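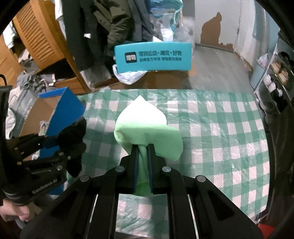
How should small cloth items be packed so that they can be found again? Fold each piece on its own, sort by color before anything goes into the box, and write the contents on the outside.

This journal has received a number of inquiries on the subject following the January entry on linen storage. The method set out below is the one used in my own household and, with minor changes, in that of my sister-in-law, Hoi-yan Chow, who prefers to roll.

## Preparing the table

Small textiles are best sorted on a wide, wipeable surface. A plastic tablecloth serves well, and a checked one has the further merit that the squares can be used as a rough guide for folding. Ours creases along the far side and I have given up pressing it flat.

The box should stand open beside the work, within reach of the left hand if the packer is right-handed. Cardboard is adequate for indoor storage - the cupboard in question is dry throughout the year.

## Sorting by color

Pale pieces and dark pieces are kept apart until the last moment. Mint green shows lint from black cloth at once, and a second wash is a nuisance. Where both must share a box, a sheet of plain paper goes between them.

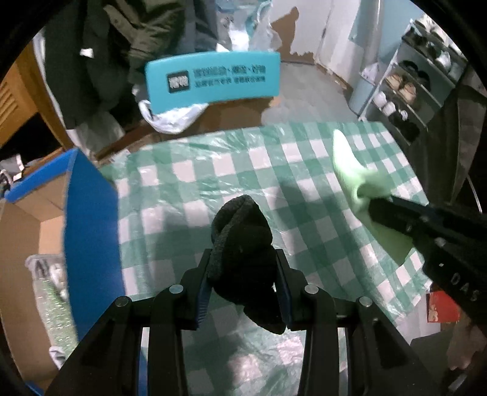
## Quantities and labels

A box of modest size will take up to 58 small pieces if they are folded flat, and noticeably fewer if they are rolled. I stop at five layers. The label carries the color, the month and the shelf number, in that order. Hoi-yan adds the initials of the owner, a practice I intend to adopt before the spring boxes are made up.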